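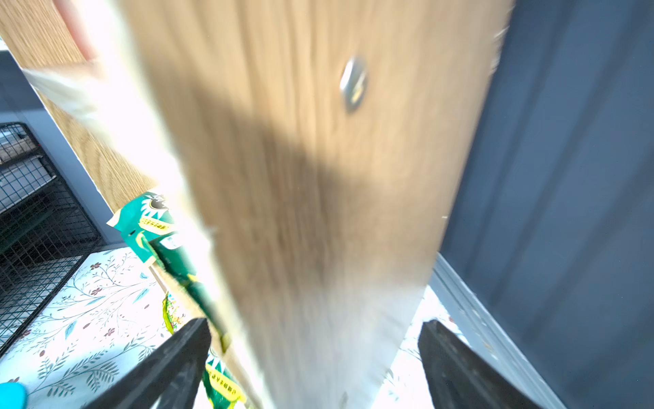
Milley Dance School Adds Second Studio for Fall Term
Sep 21, 2018

Milley Dance School has opened a second studio on the upper floor of its Staner Street building, giving the school space for 14 more classes a week.

Director Adjoa Adjei said enrollment had reached 661 students by the end of summer, and that evening classes in ballet and tap had been full since spring.

"We were turning away beginners, mostly teenagers and adults," Adjei said. "They now have their own time slots."

Beginner ballet for adults will meet on weeknights with Noboru Takeda, who joined the faculty this month. Yaa Baidoo will continue to teach the pre-pointe and pointe levels downstairs. Children must be at least 4 years old to enroll in creative movement.

Tuition is unchanged. Families with two or more children enrolled will still receive the sibling discount.

Students who want to move to a different class may do so until the first week of November. Requests go to Talha Bhutto at the front desk.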